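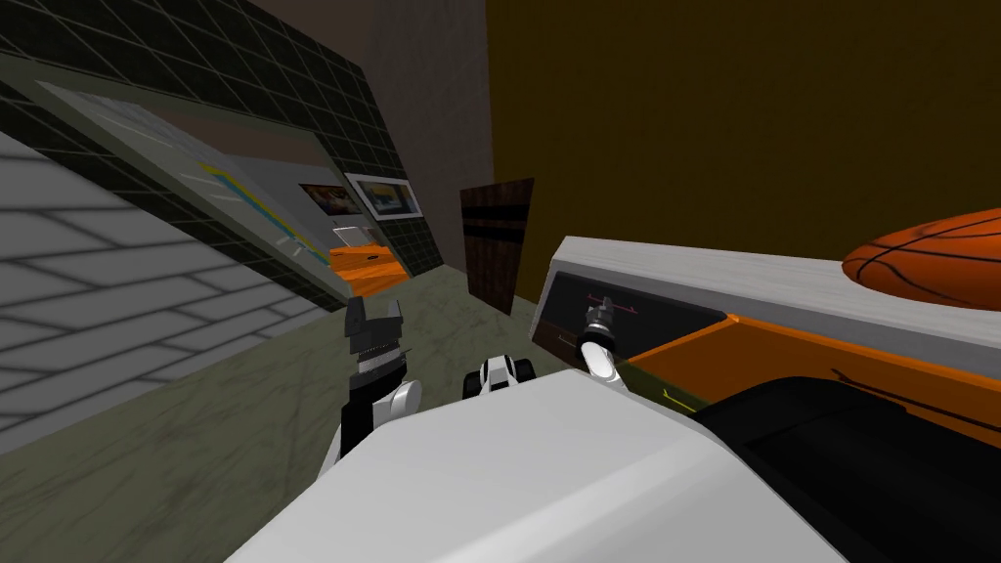 By Sabina Šimek
Workplaces | January issue

The evening crew at Gelgate used to end every shift the same way, walking the activity rooms with a cart and putting things back where they belonged. Balls, mats, paddles, a shoe now and then. The recreation center has 22 rooms, and on a busy night the last of them got done close to midnight.

Now a two-armed robot the staff call Matić takes the late rounds, and what I didn't expect, when I went to see it, was how much of the job happens on a computer. Before the robot tries a new chore in the building, it tries it in a rendered room, over and over, with a crew member watching from its point of view. White body at the bottom of the screen, an arm on each side, a ball by a white-topped counter, everything tipped at an angle that takes your stomach a minute to accept.

I loved it. I stayed until they wanted the chair back.

Imke Kohlhase has worked evenings at Gelgate long enough to have trained most of the crew, and these days she trains the robot too. Her title changed, her pay went up a grade, and she spends half her shift at a desk, something she had sworn she would never do. "I know how a room gets messy," she told me. "The software people know a lot, but they've never cleaned up after a birthday party."

That knowledge turns out to be worth a great deal. The simulation program, Clista, ran 868 practice attempts in its first month on the ball chore alone, and Kohlhase went through the failures with a notebook. She noticed that the arms came in too low whenever the target was near the far end of a counter. She also asked for odder rooms — bright walls, dark tile, furniture in the wrong place — so the robot wouldn't get too comfortable. The engineers built them, and they now ask her what to build next.

The crew is the same size it was. Two people moved from nights to afternoons, which they had wanted for years, and one left because he liked the quiet of the old rounds and didn't care for a screen. Kohlhase misses him and says so.

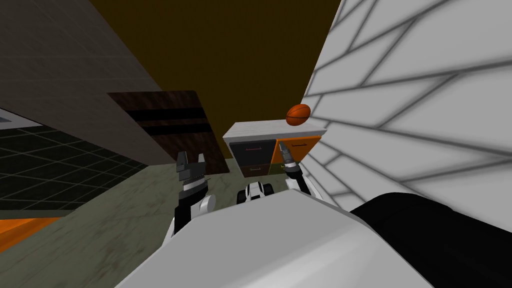
Does the robot work alone at night?

A crew member is always in the building while it runs, and that person can stop it from a handheld control or from the front desk.

The stop button gets used. On my second evening the robot parked itself in the hallway and considered a folded mat for quite a while, until someone went over and moved the mat. Then off it went, and I'm afraid I cheered.

What the crew talks about most is the hours. Closing comes earlier, and the last bus is no longer a gamble. Kohlhase eats dinner at a table. She is already sketching her next practice room, a storage closet with a door that sticks, and she wants it ready before the spring leagues start.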